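Folding Under the Big White Ceiling

I've been meaning to write about the room at Encombe all month, and now it's December and the oven is busy for the next hour, so you're getting it today. 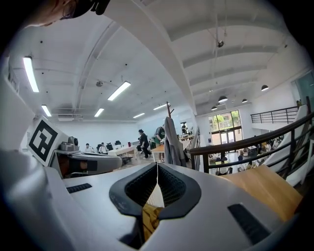 The ceiling at Encombe, beams and tube lights and the big curve going across.

If you've read this blog for any length of time you know that I fold things. I fold when I'm cross, I fold when I'm on the phone, and for the past while I've been doing a good bit of my folding away from home, in a big room out on the Nadville road, where all the linens and blankets from the old Traltberg guesthouse ended up after it closed. There were 95 bags of them when I first walked in. I had told my sister I'd stop by for one afternoon and see if I could help, and she laughed at me over the phone, and she was right to.

I want to talk about the ceiling first, though, and you'll have to put up with me, because it's what I noticed before I noticed a single pillowcase. It's white all the way across, with the beams left showing, and they run side by side toward the far end of the room like the lines on a sheet of notebook paper. Then there's a wide curved one that comes sweeping down across everything, also white, and on one side of it the ceiling stays low and on the other it goes up into a vault. I'd love to know who decided on that. My guess is that one part was built before the other and the curve is where they shook hands, but I've asked three different people and gotten three different answers, so please don't quote me.

The low side has the fluorescent tubes. I know, I know! I spent years complaining about tube lights in every office I ever worked in, and I still wouldn't have one in my kitchen, but for sorting fabric I've come around to them. You can see a stain. At home, under my nice soft lamp, I've folded and put away tablecloths that I would have been ashamed to lay in daylight. Under the tubes at Encombe you pick up a napkin, turn it over once, and you know what you've got. The vaulted side is prettier, and I'd rather drink my coffee there, but I carry my whites over to the low side every time.

Colors are another matter. Anything yellow drives me up the wall under those lights. The guesthouse had a great many things in that family, mustard and butter and a sort of tired lemon, and I'd get a stack of what I was sure were matching pieces, carry them out to the car, and find that I had two mustards and a gold. I've now gotten into the habit of holding each one next to a white pillowcase before it goes in a pile. It's slow but it works better than squinting. (My other trick was to ask whoever was closest, and that only led to long conversations about whether mustard is really a brown.)

Now, the folding itself. I got several messages after my last post asking how I do fitted sheets, and I'm sorry to say I do them the way everybody's aunt does them: hands in two corners, flip one over the other, find the other two, lay it down, and pat it into something like a rectangle. The part I would add is that you need a table bigger than you think. My dining table is too narrow and I've always ended up with the last bit hanging off and dragging the rest with it. At Encombe I can walk a sheet out to its full length and not hit a chair, and it has spoiled me terribly.

For the blankets I fold in thirds the long way, then in half, then in half again, with the folded edge facing out so you can pull one from the middle of a stack without the whole thing coming down. Small soft things, your napkins and washcloths and dresser scarves, I don't stack at all if I can help it. They slide. I stand them up in a shallow box like file folders, and then you can run your thumb along the tops and pick out the one you want. I did my own kitchen drawer this way in the spring and I still open it sometimes just to look.

The labels have been a treat. Most of the better table linen has a little woven tag that says Hájek, which was the shop in Traltberg where the guesthouse bought its things, and the older the piece, the nicer the tag. The early ones are stitched on all four sides with tiny stitches and the later ones are just caught at the ends. Somebody at the guesthouse also inked a number in the corner of every piece, in laundry marker, and the highest I've come across so far is 2293, on a hand towel, of all things. I found myself rather moved by that hand towel. Imagine being the one with the marker.

Of course not everything is worth keeping. I've had to get firmer about this. A sheet that's gone thin in the middle can still be pillowcases if the sides are good, and a blanket with a bad corner can be cut down for a crib or a dog, but a towel that's gone stiff as a board is a rag and should be allowed to be a rag. I brought 7 of those home for the garage, and I've used them for the car and for the boots by the back door, and I have not missed the good ones I was using before.

What I like best is late in the afternoon, four o'clock or a little after. My back has had enough by then and I'll stop and lean on the table and look up at those beams for a minute. I've tried following one of them with my eyes from my end of the room to the far wall and I always lose it where the curved one comes through.

I still have the tablecloths to do, the big round ones, which are a misery to fold and which I have been quietly moving to the bottom of the pile. If any of you have a good way with a round tablecloth, please leave it in the comments, because mine keep coming out looking like a bad omelet.

The timer's going. It's the pear cake from the October post, with a bit less sugar this time, and I'll let you know.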